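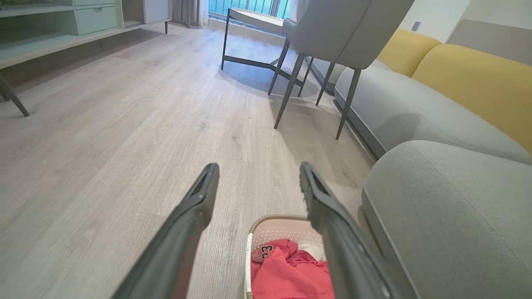 Prorura Harbor Moorings: Vessel Inspection Checklist With Comments
Inspection of 4/14/19. Vessel: Trotero, 34-foot sloop, Berth 9. This checklist is completed before a moored vessel is cleared for overnight use and is kept with the berth agreement. Loose articles in the cabin are recorded under Item 6. Clothing is to be held in a container with openings in its sides, such as the small pink-beige basket with the brown rim and the red-pink garment inside it, and the container is to be kept clear of the companionway steps.

Ratings: S = satisfactory. C = satisfactory with comment. R = repair required before clearance.

1. Mooring lines and chafe gear. Rating: C
Bow and spring lines are in fair condition. The port stern line shows wear where it passes through the chock. The owner is advised to replace it at the next haul-out and to fit a longer chafe sleeve in the meantime.

2. Anchor, chain and rode. Rating: S
Anchor is of suitable size for the vessel. Shackle pin is wired. Rode is marked and runs freely from the locker.

3. Bilge pumps and float switch. Rating: R
The manual pump operates. The electric pump, a Sondisico unit rated at 900 gallons per hour, runs when switched by hand but did not start when the float was lifted. Wiring at the float switch is corroded. A vessel left unattended at this harbor must have a working automatic pump.

4. Navigation lights. Rating: S
Side, stern and masthead lights operate. Spare bulbs are aboard.

5. Fire extinguishers. Rating: C
2 extinguishers aboard, both charged. The galley extinguisher is mounted behind the stove and would have to be reached across a flame. Move the bracket to the bulkhead beside the steps.

6. Cabin stowage. Rating: C
Lockers latch properly. Books on the starboard shelf have no rail or strap. Soft goods should not be stored in the engine space or on top of the battery box.

7. Life jackets and throwable device. Rating: S
Sizes are correct for the declared crew. The throwable cushion is within reach of the helm.

8. Fuel system and ventilation. Rating: S
No odor of fuel in the bilge. Hose clamps are doubled at the tank. Blower operates.

9. Through-hull fittings. Rating: R
The seacock at the head intake could not be closed by hand. Tapered plugs are aboard but are not tied to the fittings. Free or replace the seacock and secure one plug at each location.

10. VHF radio and distress signals. Rating: C
Radio check completed with the harbor office. Flares expire in December and should be replaced before that time.

Result: Clearance withheld pending Items 3 and 9. The vessel may remain at its berth. It may not be occupied overnight or left unattended for more than one day until both repairs have been inspected.

Repairs may be made by the owner or by a yard of the owner's choice. Claeys Boat Works, on the north quay, has haul-out space available by appointment. Requests for reinspection are to be made in writing to the harbor office and must list the item numbers concerned. Items rated C do not require reinspection and will be reviewed at the next annual visit.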